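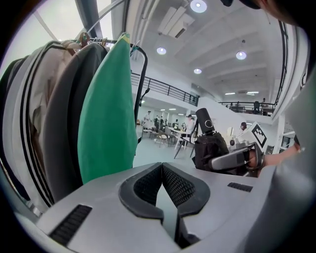
ハンガーラックの服を整理して、選びやすく戻すやり方

クローゼットの整理記事はたくさんあるのに、部屋に出しっぱなしのハンガーラックの話って意外と少ないんですよね。扉がないので、散らかると全部見える。しかもなぜか服が片側に寄っていく。うちのラックもまさにそれで、バーの真ん中はすかすかなのに、端っこだけぎゅうぎゅう、ということがしょっちゅうあります。

衣替えの5月に毎年やっている整理の手順を、今年は文章にしてみました。特別な道具は使いません。途中でお茶を飲む時間を入れても、土曜の午前中で終わります。

用意するもの

・ハンガー(できれば同じ形のもの)
・エチケットブラシ
・洗濯ばさみをいくつか
・大きめのシーツか布を1枚
・紙袋を2つ
・メジャー

シーツは床やベッドに敷いて、服を仮置きするのに使います。ラグの上にそのまま置くと毛がつくんですよ。黒いニットで一度やって、ブラシをかけ直すのにすごく時間がかかりました。

手順1 まずラックの場所を決める

服に手をつける前に、置き場所を見直します。うちは窓のすぐそばに置いていた時期が長くて、朝は色がよく見えて楽しいんです。靴下の紺と黒を間違えることもないし。ただ、直射日光が当たるところに掛けっぱなしにすると、肩の部分から色があせてきます。わたしは気に入っていた紺のシャツの左肩だけ薄くしてしまいました。右肩は元気なのに。

なので窓際に置くなら、レースのカーテンを一枚はさむか、ラックの向きを変えて、よく着る回転の速い服を窓側に、長く掛けておく服を部屋側に持ってくるのがおすすめです。鮮やかな緑とか赤とか、色が命の服は部屋側に。

それと、床が平らかどうか。ラックがぐらつくときは、畳んだ厚紙を足の下に入れるだけでかなり落ち着きます。キャスターつきならロックの確認も。

手順2 全部おろす

面倒でも全部です。掛けたまま左右に動かして整理しようとすると、結局もとの並びに戻ってしまいます。

一着ずつハンガーごとおろして、敷いたシーツの上に重ねます。長いワンピースは先に置くと下敷きになってしわが寄るので、最後に上へふわっと。おろしたら空になったバーを乾いた布で拭いておきましょう。白いバーだとびっくりするくらい黒い筋が取れます。うちのWonmontのラックは高さが153センチで、上のほうは普段まったく目に入らないせいか、毎回ちょっと引くくらいの埃です。

手順3 仕分けは「この1か月で着たか」だけで決める

ときめくかどうかで分けようとすると、わたしの場合は全部ときめいてしまって進みません(笑)。それで、基準をひとつにしました。この1か月で着たかどうか。

着た服はそのままラックに戻す組。
着ていないけれどこれから着る季節の服も、戻す組。
季節が終わった服は、洗って引き出しか収納ケースへ。
去年の同じ季節にも着ていない服は、紙袋へ。

紙袋を2つ用意したのは、譲る用と、迷い中用です。迷い中の袋は口を閉じて、次の衣替えまで開けません。開けなくても困らなかったら、そのまま譲る用に昇格します。

この迷い袋のやり方を教えてくれたのは、前に住んでいた町で古着の店を手伝っていたAoife Kinsellaさんです。彼女の袋は半年に一度、ほぼ丸ごと店に並んでいたそうで、わたしもそこでグレーのカーディガンを400円で買いました。今でも毎週着ています。誰かの「迷い中」が、わたしの一軍。

手順4 タグとポケットを見る

戻す前に一着ずつ軽く点検します。

まずタグ。買ったときの下げ札や、クリーニングのタグが首元やハンガーのところについたままの服、ありませんか。紙のクリーニングタグはホチキスで留まっていることもあるので、引っぱらずに針を外してください。生地に穴があきます。下げ札のほうは、まだ返品するかもしれない服なら残しておいて、そうでなければこの機会にぱちんと切ってしまいましょう。

次にポケット。レシート、リップ、飴。今回は冬のコートから、失くしたと思っていた片方だけのイヤリングが出てきて、それだけでやった甲斐がありました!

最後にブラシを上から下へ。ほつれやボタンのゆるみを見つけたら、そこに洗濯ばさみをつけておきます。その場で直しはじめると一日が終わるので、直しものは後日まとめて。

手順5 ハンガーをそろえる

お金をかけるならここだと思います。形がばらばらだと肩の高さが違ってしまい、同じ枚数でもごちゃっと見えるんですよね。

わたしは最初、Arrudaの細めのハンガーに全部替えました。すっきりはしたんですが、重いコートだと肩先がとがってしまって、結局コートだけは厚みのあるIthamのものに。つるつるした生地の長い服は、肩にすべり止めがついたハンガーにするか、両端に輪ゴムを巻くと落ちにくくなります。輪ゴムは古くなると生地にくっつくことがあるので、ときどき替えてください。

手順6 戻すときの並べ方

ここがいちばん楽しいところ!

基本は、丈の長いものから短いものへ順番に。裾がななめにそろうので、短い服の下にぽっかり空間ができます。そこにかごやバッグを置けます。

丈でだいたい並べたら、その中で色を見ます。わたしは端から、暗い色、柄もの、グレー、鮮やかな色という順が好きです。黒や紺の隣に白地のストライプを置くと縞がきりっと見えますし、グレーを一枚はさんでから緑を持ってくると、緑がとてもきれいに立ちます。鮮やかな色どうしを隣り合わせにすると、朝の寝ぼけた目にはちょっと強いんですよ。もちろん好みなので、虹の順にしても楽しいと思います。

縦縞の服は、ハンガーの中心と前立てや縫い目の中心を合わせて掛けてください。少しずれているだけで縞が全部ななめに流れて、だらしなく見えてしまいます。

手順7 間隔をあける

戻しおわったら、服と服の間に指が2本入るくらいの隙間をつくります。これで出し入れのときにしわがつきにくくなりますし、風も通ります。

うちのラックはバーの幅が121センチあるのに、前は服が片側にかたまっていて、残り半分はハンガーの遊び場でした。取り出しやすい側ばかり使っていると、どうしても寄ってしまうんですね。今は着た服を必ず反対の端に戻すようにしています。これだけで勝手にばらけてくれますし、しばらくすると着ていない服が一方に集まってくるので、次の仕分けがぐっとラクです。

空のハンガーは間に残さず、バーの端にまとめておくこと。服を一着買ったときに掛ける場所がなかったら、そこで何か一着、見直します。

手順8 まわりのバッグと小物

ラックがきれいになると、今度は足元や横の台が気になってきます。わたしはBonineの浅いかごを一つ置いて、毎日使うバッグの定位置にしました。やわらかい布のバッグは中身を抜くとくたっとなるので、使わなくなったストールを丸めて入れておくと形が保てます。新聞紙でもいいのですが、内側が薄い色の生地だとインクが移ることがあります。

バッグをラックのバーに直接掛けるのは、軽いものだけにしておいてください。片側に重さがかかると、細いラックは倒れます(うちは夜中に倒れました……)。

よく聞かれること

ニットは掛けてもいいの?
薄手ならわたしは掛けています。厚手は伸びるので畳みます。どうしても掛けたいときは、縦半分に折って、脇のところにハンガーのフックがくるように置き、袖と身頃をそれぞれ肩にかけると伸びにくいです。

カバーはかけたほうがいい?
よく着る服にはいりません。月に一度も着ない服なら、肩だけの短いカバーが便利です。全身をすっぽり覆うと何が入っているか忘れます。

どのくらいの頻度でやればいい?
全部おろすのは春と秋。あとは週末に間隔を直すくらいです。着た服を反対側に戻す習慣がつくと、その間隔直しもほとんどいらなくなりました。

洗濯ばさみをつけた服は、次の週末にまとめて繕います。今回はボタンつけが多いので、次の記事はたぶんボタンの話です。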